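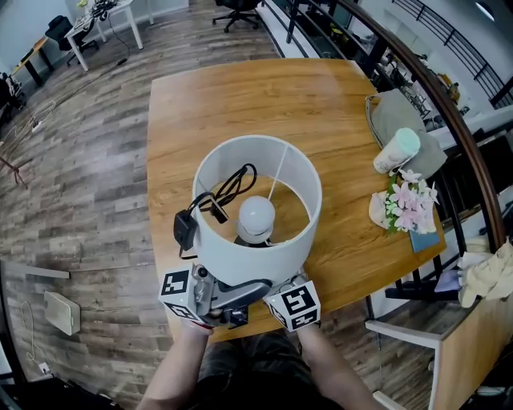 Search this forum... Advanced search Go

We use cookies to keep you logged in and to remember your settings. By continuing to use this site you accept our use of cookies.

Posted in: Compact Cars > Bemance > Transmission and Drivetrain

Felluvar dual clutch – fluid change or leave it alone?

deltaroad
I bought a used Felluvar in October, the base turbo with the dual clutch. It came with a decent folder of receipts, but none of them mention the transmission. The owner's manual says the fluid is "inspect only" under normal use. The dealer in Owen says it should have been changed by now and quoted me $513 for fluid and filter.

The car drives fine. There's a bit of hesitation when I creep forward in traffic, mostly first to second, and I don't know if that's normal because I've never owned one of these gearboxes. Would you pay for the service or leave it alone?

mt_hatch
Change it. "Inspect only" is written so the cost of ownership looks low in the brochure. The wet clutch version sheds material into the fluid like any other wet clutch, and the filter can only hold so much.

The creep hesitation is normal though. Mine did it new.

pinesap
I'd leave it. I've had two of these, sold the first one with very high miles on it, and never touched the fluid. If it shifts fine, a shop opening it up is a bigger risk than the old fluid. The fill procedure has to be done at the right temperature with the engine running and plenty of places get it wrong.

mt_hatch
That's an argument for picking a good shop. The fluid is still old.

pinesap
It's an argument for not spending 500 bucks on a car that has no problem.

Huw Parri
Before anybody spends money, find out which gearbox it has. Bemance used a dry clutch unit in the early cars and switched to the wet one at the mid-cycle update. The dry one has separate gear oil and no clutch fluid to service in the way mt_hatch means. Look at the sticker inside the driver's door. If the transmission code ends in W it's wet. If it ends in D it's dry and the dealer is quoting you for a filter that isn't in there.

deltaroad
Went out and checked. It ends in W, so wet.

The folder also has a receipt from a place called Carico from the previous owner, "trans software update, road test OK". Does that mean they looked at the fluid too?

Huw Parri
No. The update is done through the port under the dash and takes less than an hour. The car stays on the ground. It was meant to fix the low speed hesitation, so if yours still does it after the update I'd have the clutch adaptation redone. That's a scan tool job, and it should be done after a fluid change anyway, so if you do both, do them in that order.

oldcoupe_ray
I work on these, not for a dealer. $513 isn't crazy if it includes the adaptation. Ask them, because a lot of service desks quote only parts and drain and fill, then the adaptation shows up as another line when you pick up the car. Also ask what fluid. There is a Bemance part number for it and it should be on the estimate.

Normal for us is a change every 50k miles on the wet unit. Have I seen cars go well past that? Yes. I've also seen the control unit go bad from junk in the fluid, and that one hurts.

pinesap
How many of those had been serviced by someone else first? I'm serious, my neighbor's was perfect until it was changed at a quick lube place and then it slipped in third.

oldcoupe_ray
A couple, sure. Underfilled, usually. I wouldn't take it to a quick lube either.

kestrel513
My control unit was the one that hurt. $1,608 installed, and that was with a remanufactured part. Fluid had never been changed. I can't prove one caused the other, and the shop wouldn't say either way, but I had the car 8 years and that was the only real repair.

Signs were a blinking gear letter on the dash and it refusing reverse when hot. No warning before that.

pinesap
8 years and one repair sounds to me like the fluid held up pretty well.

mt_hatch
He paid three times what the service costs.

kestrel513
I'd have needed more than one service in that time, so call it even or close to it. The tow was the worse part. I was at my sister's place with the nose of the car in her garage – no reverse, so it had to be dragged out backward.

deltaroad
OK, I called the dealer back. The $513 covers fluid, filter and a new drain plug. Adaptation is extra if they think it needs it. They couldn't tell me over the phone who decides that.

Carico is still in business and does this job too. They said they use the Bemance fluid and do the adaptation as part of it. They're waiting on a price for the filter and will call tomorrow.

oldcoupe_ray
I'd go with Carico if the price is anywhere close. They already have the car's history. Ask for the old filter back if you're curious, or have them take a picture of the magnet. Gray paste is fine. Flakes are not.

Huw Parri
Agree with Ray. And drive it for a week before you judge the shifting. It can be a little clumsy right after the adaptation while it relearns, especially from a stop.

pinesap
I still say leave it, but if you're going to do it, that's the way.

deltaroad
Booked with Carico for 7:30 in the morning, the car stays there overnight first so the fluid is cold when they start. They came in $40 under the dealer with the adaptation included. I'll post what the magnet looked like when I get it back.

mt_hatch
Get a copy of the invoice with the mileage on it too. Helps when you sell.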